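# The Slow Fader: Inside Medomau's Vinyl Transfer Room

Medomau, a three-person dance label, holds 600 twelve-inch singles for which no usable master tape survives. Since February the label has been transferring them to digital files from the cleanest pressings it can find. Rebecca Marras runs the sessions, and Jae-hoon Seok handles restoration.

The chain is short. A direct-drive turntable feeds a Vindier phono stage, which feeds a converter set to 24 bits. Marras sets the level so the loudest kick drum leaves headroom, then records both sides in full, run-out groove included. She checks speed against a test disc at 1,000 hertz before every session and logs the deviation.
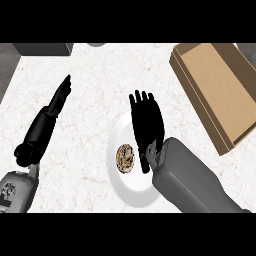 Why record at 24 bits when vinyl has a narrower range than that?

The extra depth lets the engineer set a low input level without raising the noise floor in a way anyone would hear. Clicks on a worn record can peak well above the music, and a clipped click is harder to remove than a clean one.

Seok works on clicks by hand, one at a time, with the waveform zoomed in. Automatic tools mistake hi-hats for damage, he says, especially on the early Derkusgate releases, where the drum machine was recorded hot and cut hotter. A typical side takes him most of a morning. Surface hiss stays in.

DJs who play the files get two versions. One keeps the original drift in tempo. The other is locked to a steady grid, a request that came from Jade Pearce, who mixes long sets and was tired of riding the pitch control through every blend. Marras prefers the first version but issues both under the same catalog number.

The next batch is 20 singles from the Parsons sessions, half of them pressed off-center.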